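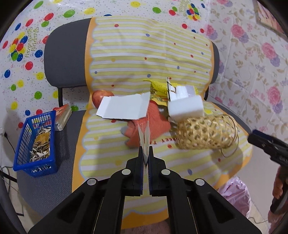 [gripper-users] Re: Width reading stuck near zero on thin items

From: Anatole Texier
To: gripper-users
Friday, 4:40 pm

On Friday, Bailly wrote:
> We are seeing the same thing on the left unit only. Card, paper,
> anything thin: the fingers are clearly apart by the thickness of the
> thing, but the log says fully closed. Thick objects read fine. We
> swapped the cable and it made no difference. Before I open the
> housing, has anyone found out whether it is the encoder or the
> firmware? And are the episodes recorded before we noticed any use,
> or do we throw them out?

Neither, in our case. It was the magnet holder on the finger shaft. I opened both of our units yesterday and can give you a fair amount of detail.

The holder is pressed on, with one small set screw. On our left unit the screw had backed out far enough for the holder to turn a little on the shaft whenever the fingers reversed direction. So the encoder was reporting its own position correctly, but that position no longer matched the fingers. On an apple or a foam block the error is small next to the opening and you don't see it. On a folded strip of paper it is the whole reading, and the log clamps anything below zero to zero, so it looks like a dead sensor.

You can check without opening anything. Close the trigger on nothing, open it all the way, close it again, and do that a few times while watching the raw value (the one before the clamp, field 2 in the Kelach viewer). On a good unit the closed value comes back to the same number. Ours wandered, and it went below zero on the third close. Then do the same with a piece of folded card between the pads. If the raw value with card overlaps the raw value without, you have our problem.

To fix it you have to take the top cover off. Unplug the unit first, and I mean unplug, don't only stop the recording. The return spring is under load and the linkage will close on your finger when the cover comes away. It got mine. No real damage, but it drew blood, and I would like that warning in the Tevico manual, which at the moment says only to "remove the cover with care." Put a block between the fingers before you loosen anything.

Once you are in, set the fingers fully closed, turn the holder back to the mark, and tighten the screw with a drop of medium thread lock. Let it cure overnight. Then rerun the zero. Don't skip the rerun, the old zero is stored on the unit and will be applied again on power up.

About your old episodes. We had 841 from the left hand since the last good calibration in May. I wrote a script that looks at every full close in an episode and compares the raw values. Where they agree with each other but are off from zero, you can subtract the offset and keep the episode. Where they move within one episode, I dropped it. Camera and pose data are not affected either way, so if you only need those you can keep everything. I would not train on the width channel from a unit you haven't checked.

Otero asked off list whether this could be caught while recording. Probably. We now do three empty closes at the start of each session and the recorder refuses to start if the raw values spread too far. It takes a few seconds and people have stopped complaining about it.

What I don't know is why the screw came loose. Our left unit has done more than 2,000 closes and the right one fewer, and the right one was still tight -- but it's the same batch, so I put thread lock on that one too. If you open yours, please tell the list which cover revision you have and whether there was any thread lock on the screw. Ours had none on either unit.

I also think the clamp should go, or at least write a warning when it fires. It hid this for weeks. I've sent that to Tevico along with the note about the spring and have no answer yet.

The script is in the list archive under width-check. It expects the raw field to be present, so it won't run on logs exported with the compact option.

Anatole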